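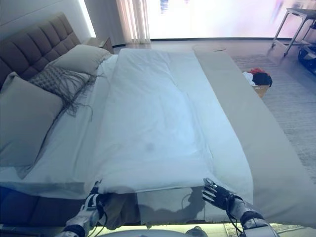
Notebook / First team / Performance room

Friday, 7:40 in the morning

Third day at the training camp in Hirnetti. I write this before breakfast because after the morning session there is never time, and yesterday I lost half of what I wanted to note.

The situation for those who read this at home: the team has taken 2 points from the first matches in September, and since last night the talk about the coach is in every newspaper we can open on the phone. Eduardo Barredo told the staff to keep working as planned. He did not say more and I did not ask. The players read the same news as we do, so I must think about this when I look at the wellness answers of this week. A bad night can come from hard training or from the telephone.

Jump tests, yesterday 9:30

We tested 22 players on the force plates. Two jumps for warming up, then three that count, hands on the hips. I take the best and not the mean, same as in preseason, so the numbers can be compared. Two players did the test in running shoes and all the others in their football boots without studs (the flat ones from Podent). In preseason all of them wore running shoes. This is my mistake, I should have written it on the sheet at the door. For next time: running shoes only, and who comes without them goes back to the room.

The left plate had again the problem with the zero. It shows a small weight when no person stands on it, and after some minutes it is more. I zeroed it before each player. Renato thinks it is the floor, which is not flat in this gym, and he put a rubber mat under the left corner. After that it was better, but also the sun was gone from that side of the hall, so I cannot say which of the two helped. Today I will leave the mat and test at the same hour.

The center backs are lower than in preseason, all of them. The wingers are the same as before. I do not want to make a big story from one test with the wrong shoes. Please do not forward the table to the coaches before I repeat it on the day after the rest afternoon.

Tracking vests

Sampling and export were okay for the morning. In the afternoon the file from the small-sided games was cut in two parts, with a hole of some seconds between them. It is the Grinov receiver, the old one, it restarts when the battery goes low and it gives no sound. I joined the two parts by hand, so the total distance for the second game is a little too small for everybody. I marked those rows yellow.

Renato Dalisay asked if we can give the sprint count to the coaches during the session and not after. Possible, but I see two difficulties. The threshold in the live screen is different from the threshold in our report, so the coach will hear one number on the pitch and read another one in the evening. Also the live screen loses the players on the far side near the trees. I will try it once with the assistant only, and compare.

Change in the load plan

Old plan was high load this morning and a low afternoon. Barredo wants to work on defending set pieces for a long time, with much standing and then short explosive actions. For the total distance this looks like an easy session, but for the hamstrings it is not easy. I proposed:

- longer warm-up, with the three progressive runs before the first corner kick
- pause between blocks must be walking, not standing
- the two players coming back from injury take part only in the first block
- no extra shooting afterwards

He accepted all of them except the last one. The strikers will shoot after the session. I asked for a maximum and we agreed on a short series, and I will stand there and stop it.

Drinks

The sodium powder arrived, 500 g in one bag and no measuring spoon in it. I used the kitchen scale from the hotel. Lopes, the catering company, put already salt in the breakfast broth, and I did not know this until the cook told me. So for yesterday the sodium intake in my sheet is wrong for everybody who took the broth. I have asked for the list of ingredients, also for dinner.

Body weight before and after training was taken correctly, with the exception of the goalkeepers, who went directly to the ice bath. Their trainer knows now.

To do today

Charge both receivers, also the one we do not use
Write "running shoes" on the door, in large letters
Repeat zero check of the left plate with mat and without mat
Ask the physio for the sleep answers, five are missing
Send yellow rows with explanation to the analyst
New tape for the names on the bottles, the old tape comes off in the fridge

11:50, short addition

Morning session finished. Receiver worked until the end. Zero of the left plate with mat: stable. Without mat: it moves again, but less than yesterday. I leave the mat there. The shooting was longer than agreed, by one series, and I have written down who took part in it. Sleep answers: two still missing.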